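Re: [mendero-users] Holder plate for parts, any advice?
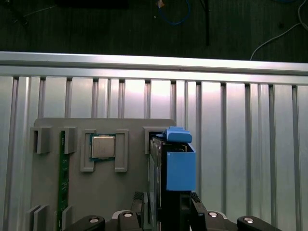
My gray plate with a memory module and a CPU in their holders, and a drive in its blue caddy toward the right.

Hello all,

Sorry to be slow answering, I have been up to my elbows in parts from the Lockyer machines since Thursday and only got to my mail over coffee this morning.

On Thursday you wrote:

> I'm sorting through old Netine desktops and my spare parts
> live in a shoebox. Has anyone made a plate with proper
> holders? I worry about the memory most. And do you leave
> room for drives, or store those some other way?

Oh, I do sympathize with the shoebox! I used one for years. My plate is plain flat gray with raised holders on it, and the memory module stands on its edge between them, with a pair of blocks at each end. The CPU goes in the middle between two taller brackets, and I left those open like little window frames because I like to get my fingertips around the sides.

As for drives, I keep mine in their caddies the whole time, so the screws don't wander off (I have lost more caddy screws than I care to admit). If yours are bare, I would get caddies first and draw the plate afterward.

Do measure your own modules before you cut or print anything. My first try was too snug and I spent a whole evening with a file, grumbling. The drawing is in the Pistau folder in the list archive, number 111, and you are very welcome to change it however you like. I would love to hear how yours comes along!

Warm wishes to everyone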